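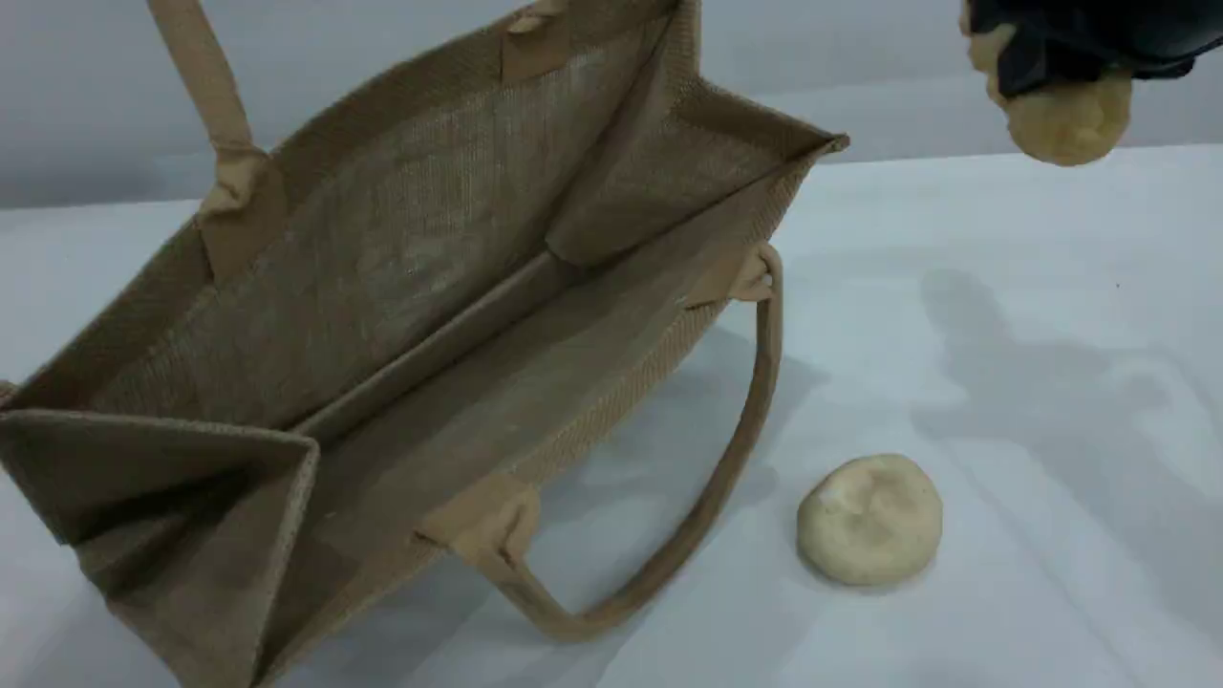

An open jute tote.

Wanted: 30 households to test whether reusable bags are worth the bother

Travard is a small consumer research outfit. We test household products and write up what we find, including when the answer is boring. This call is for people who do their own grocery shopping and are willing to keep a simple diary from January through the end of April.

We will be upfront. We are not sure reusable shopping bags do what their sellers say they do. Most of the people who work here own a closet full of them. Stores give them away at openings, banks hand them out, and every conference seems to come with one. The usual claim is that a bag like this "replaces" hundreds of plastic ones. One supplier's flyer that crossed our desk put the number at 675. Another, for what looked like much the same bag, said 338. Neither explained how it got there, and when we wrote to ask, one sent us a coupon.

So we would like to watch what people do with their bags over a few months, at home and in the car and at the checkout when they have forgotten to bring one.

What you would do

You get four bags of different makes and materials. You use them, or don't, the way you normally would. After each shopping trip you fill in one line of the diary: which store, which bag, what kind of load, anything that tore or leaked. If you left the bags at home and took plastic or paper, write that down too. Those lines matter as much to us as the others, and we have a strong suspicion there will be plenty of them.

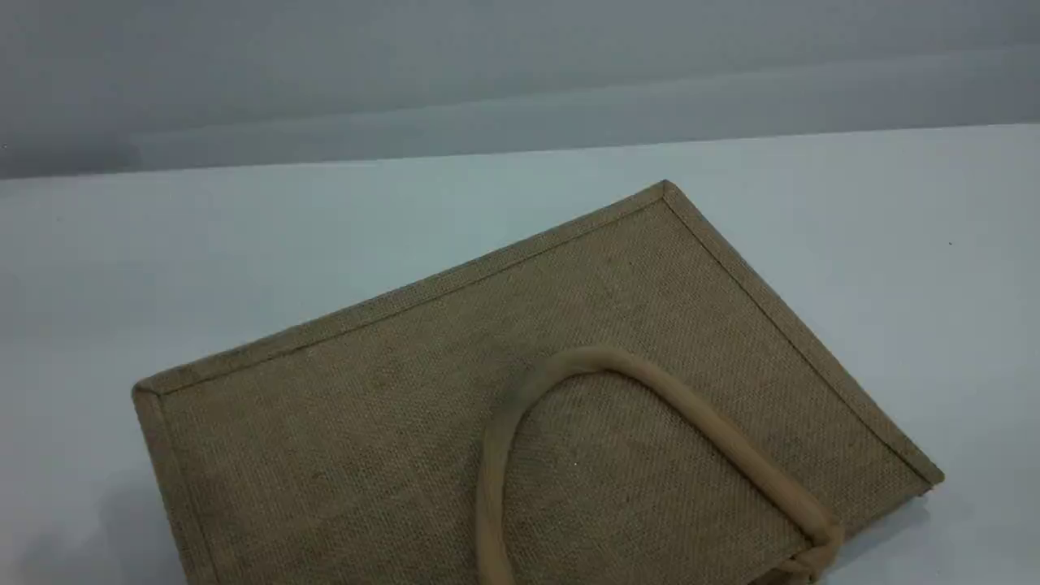
Once a month you bring the bags to our workroom on Gatchalian Street for a short check. We look over the seams and handles, weigh each bag, and give it back to you. Please don't wash them specially for the visit. In an earlier study several people did, and it ruined a month of stain records.

At the end there is one interview, up to an hour, at our place or by phone.

Who we are looking for

Adults who shop for food at least once a week and live in Wirnura or near enough to get to the workroom by bus or car. We want some people who walk to the store, some who drive, and a few who have groceries delivered part of the time. Large families, people living alone, roommates who split the bill: all fine.

You do not need to care about the environment to take part. We would like a few people who think the whole thing is a fad, partly because the last time we ran something like this we got a room full of enthusiasts and the diaries were suspiciously perfect.

Who should not apply

Anyone who sells or makes bags, works for a grocery chain, or writes ads for either. Also anyone planning to move before May.

Pay

$30 for each monthly check and another $30 for the interview. You keep the bags, if you still want them. There is no bonus for a complete diary. We tried that once and people made up entries.

Who is paying for this

The study is funded by the Ikitz Fund, which has no say in the questions or the write-up. You are right to wonder about that, and the full agreement is available at the front desk for anyone who wants to read it. No bag maker is giving us money or free stock. We bought every bag at the regular price.

How to apply

Send a short note telling us who you shop for, how you get to the store, and how many reusable bags you own right now. Please go and count them first. Mail it to Travard, Bag Study, 1865 Gatchalian Street, Wirnura, or drop it in the box by the door before 5 p.m. on a working day. We will reply to everyone, but it may take us two weeks.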